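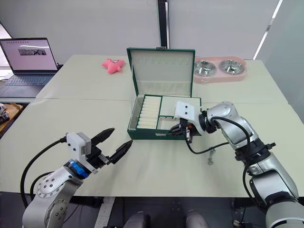 Green case, lid up, ring rolls on the left

Jewellery box: what goes in the top tray and what goes underneath?
Started in Bedrooms, Dressing Tables & Small Storage

fernhollow
Hello all, I've been reading this board since January and have finally got a question of my own. I've treated myself to a green jewellery box, cream inside, with a set of padded ring rolls and two plain compartments next to them, one bigger than the other. I love it to bits, but I have been shuffling things from one compartment to the other for two evenings now and I'm no nearer to settled. My last box was an old Brustitz one with a single deep well, so everything simply went in on top of everything else and I never had to think! Rings are easy enough. It's the earrings, the odd brooch and four or five thin chains that are driving me up the wall. There's also a row of little fabric loops along the top of the lid and I can't decide whether they're meant for necklaces or for something else entirely.

marrowfat_pea
Oh what a lovely colour. I'd say the smaller compartment for studs and the larger for brooches, and leave it at that for a month before you fiddle again. I have a Pokano with much the same layout and the loops in mine hold chains very nicely, as long as they're the fine sort. Anything with a heavy pendant swings about and knocks the lid when you close it, so those live in a drawer in their own pouches.

tidewrack
I'm going to disagree with the pea (sorry, pea). Chains in the lid always end up in a knot at my house, however carefully I shut it. Mine go flat in the bottom, each in its own little bag, and I wouldn't go back. Does your tray lift out, fernhollow? If it does you've got a whole second layer down there and your problem is half solved.

fernhollow
It does lift out, and I'd been treating the bottom as a sort of attic. Had it all apart on the table this afternoon, tray to one side, with the pet bowls and the pink starfish keeping me company at the back. It's padded and divided up down there as well, and I tried a couple of small black square frames in it to see how they'd sit.
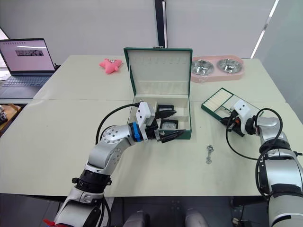
Replies, page 2

marrowfat_pea
Well, that's far more room than I was picturing. I take back the drawer suggestion, put your pendants down there. And I see you've a little metal clasp or keyring out on the table too, which is just the kind of thing that ends up in my jewellery box and stays for years.

tidewrack
The bottom is for things you wear twice a year, in my opinion. If you have to lift the tray out every morning you'll be sick of it by the end of the week, and then it all gets dumped on top of the ring rolls. Everyday pieces in the tray, best pieces below.

saltmarsh_sue
Can I put in a word for doing it the other way about? I keep my everyday things underneath and leave the tray out on the dressing table altogether, where I can see my rings. It does get dusty, I'll grant you, but a soft paintbrush sorts that in no time. I've a Salazar box and an Adden one and I do the same with both.

tidewrack
Dusty rings, Sue! I couldn't.

fernhollow
You're all very kind, thank you. I think I'm with tidewrack on the tray and with the pea on the loops, at least for the two finest chains, and if they tangle I'll come back and own up. The brooches can have the bigger compartment. Going to put the kettle on and make a start.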